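Washing and storing tour shirts

2 min read

A concert shirt is usually printed with thick ink on thin cotton, and the print goes before the fabric does. Most of the damage comes from the dryer.
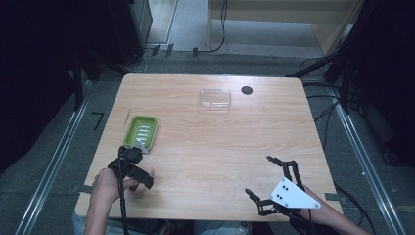 Page last changed: June

Wash a new shirt alone the first time. Turn it inside out, use cold water and a small amount of liquid detergent, and skip the softener. Beer and soda stains should be rinsed the same night if you can manage it, even in a hotel sink. Leave the stain remover off the print itself.
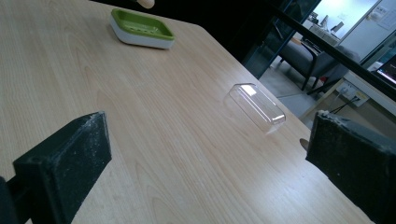 Dry it flat on a towel, still inside out. A hanger stretches the neck of a heavy wet shirt. If it needs ironing, put a pillowcase between the iron and the print.

For storage, fold so that the crease runs beside the design. My Trollier shirt was folded across the lettering for six years and the ink split in a straight line.

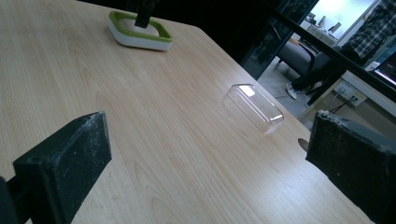 Karlijn Jacobs rolls hers instead, print side out, with a sheet of acid-free tissue inside, and says the two oldest, both from Mikuš shows, have no cracks at all.

Rolling takes up more of the drawer but it does work for small collections. Keep shirts out of the attic in either case. Heat makes old ink sticky, and two prints left face to face can pull each other off.

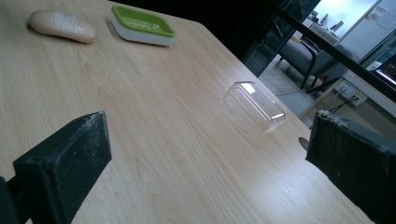 Sweat marks under the arms come out with baking soda and water left on for an hour. Rinse well before the normal wash.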